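Holla Mug Rack and Relero Mug Tree

Countertop mug storage, sold separately or as a pair

We've wanted to stock a decent pair of mug holders for ages, and these two won us over the first week we had them out! One is black metal with a wooden dowel across the top, the other is a bamboo tree with angled pegs, and they look lovely side by side even though they come from different ranges.

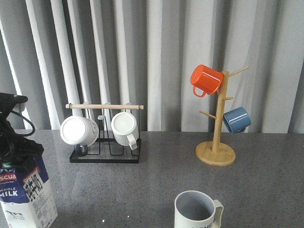 The Holla is the one to pick if your mugs all live in a row against the wall. Mugs hang upside down from hooks under the dowel, over a flat black base, and you can lift one off without disturbing its neighbor. Smooth or ribbed, slim handle or chunky, we haven't found an everyday mug it doesn't like (very wide soup mugs are a squeeze, so leave the middle hook free if you own those).

The Relero goes up instead of out. It has a round base, a square post and four short pegs, and it's a great home for enamel mugs, which are light and come in colors you'll want to see. Load opposite sides first if your mugs are heavy stoneware.

Sizes and care

Holla rack: 15 inches long. Wipe the metal with a soft cloth. No dishwasher, please, the dowel will suffer.
Relero tree: 15 inches tall. Wipe clean and dry right away. A little food-safe mineral oil every August keeps ours looking fresh.

Both arrive assembled. 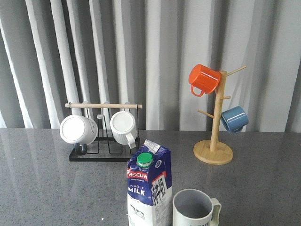
Photo: Ismail Tazi for Abdella

Prices

Holla rack, $21
Relero tree, $21
Mugs are not included with either one.

We carry both at the Drendville store and online. The last delivery was 300 pieces and the Holla went first, so there are 56 racks left as of October 3, 2026, with plenty of trees. More racks are on order. If you'd like to try your own favorite mug on either one before you buy, bring it in, we love that. Returns are fine for 21 days, unused and in the original box.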